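Ganduver Standing Rack - Set-Up Guide
Section 4: Putting the Stand Together

Before you start
Clear a flat table and lay down a mat if the top scratches easily. Polished steel shows fingerprints, so keep a dry cloth nearby. Read steps 1 to 6 through once before you begin.

1. Set the round base on the table with the dished side up.
2. Lower the rod into the center of the base. Turn it clockwise until it stops, then give it another quarter turn.
3. Check that the rod stands straight. If it leans, back it out and start the thread again.

Caution: Do not use pliers on the rod. Marks in the polish are not covered by the Limsakul warranty.

4. Steady the rod whenever you work on the upper parts. The wooden piece is supplied separately in a small bag - keep it within reach.

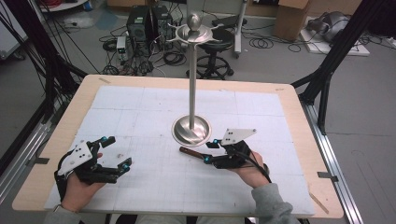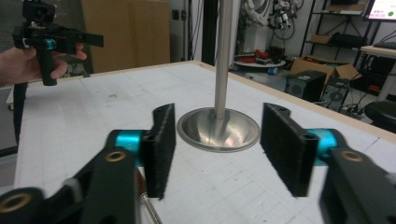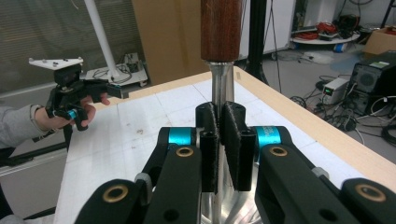

5. Wipe the base and rod from top to bottom with the dry cloth.
6. Lift the stand by the rod, just above the base, and move it to where it will be used.

Note: After the first week, check the rod again and tighten it by hand if needed. Do this again each October, or whenever the stand has been packed away.

Missing parts
Write to Kanyarat Nakpan at the Custberg parts desk and give the part number. The rod is part 51 and the base is part 3000.

Guide revised April 2020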